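Tema: Brazos en la mesa de clasificación, ¿a vosotros qué os ha cambiado?

elsie_h
Trabajo en Whiteley, en devoluciones. Desde julio los botes los reparten dos brazos por cubetas y yo he pasado de clasificar a vigilar - y no sé si me gusta, la verdad. La amarilla, la roja y la clara son las de siempre. 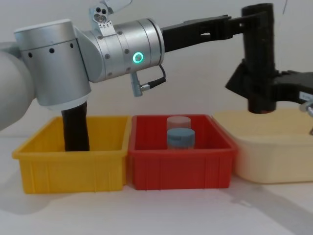 ¿Os han bajado las horas al meter los brazos? A mí me las han dejado igual, pero 15 minutos de cada turno son ahora para rellenar partes.

tindall77
Pues qué suerte. En mi planta éramos 30 y no han renovado a los temporales. Lo de "te liberan para otras tareas" me lo creo poco.

elsie_h
Te entiendo, aquí también hay miedo. Yo noto sobre todo las muñecas, que ya no me duelen por la noche! Lo malo es el aburrimiento y estar pendiente de la luz verde.

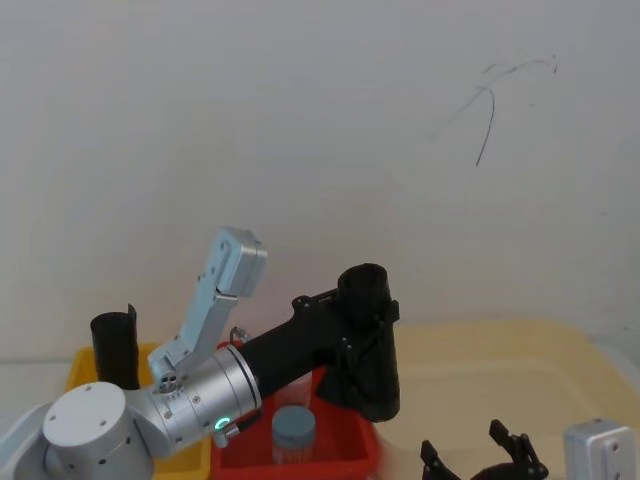

Y luego está Sandra, la encargada, que quiere 978 piezas por turno, como si vigilar no cansara. Ya le he pedido que rotemos con embalaje.

imogenk
No estoy de acuerdo con Tindall. A mí me dieron un curso y ahora programo yo las rutinas, cobrando más.

tindall77
A ti sí. Pregunta a los demás.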